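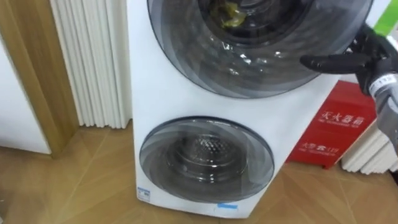 Friday, up at 5. Wrote before work, 400 words, and kept most of them. The detective story is set in Stungate now. I had it in Orkargate but the name looked wrong every time I typed it, so I changed it all the way through.

The trouble is still chapter four. My man gets to the Halico building, finds the ledger, and then I have him stand in a hallway thinking for two pages. I cut it down to one page. It may need to go altogether — the reader already knows what he knows.

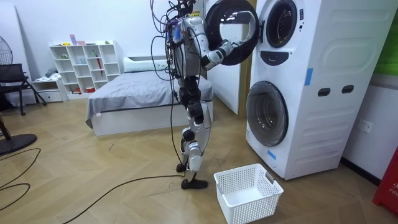
At lunch I read back over the dream part and took out the talking dog. The whole draft is 2275 words now, which is short for where I am in the plot. Dalisay Review wants stories by the end of September and they don't take anything with chapters, so I'd have to call them sections.

Rain after supper. Read 36 pages of the library book and went to bed early.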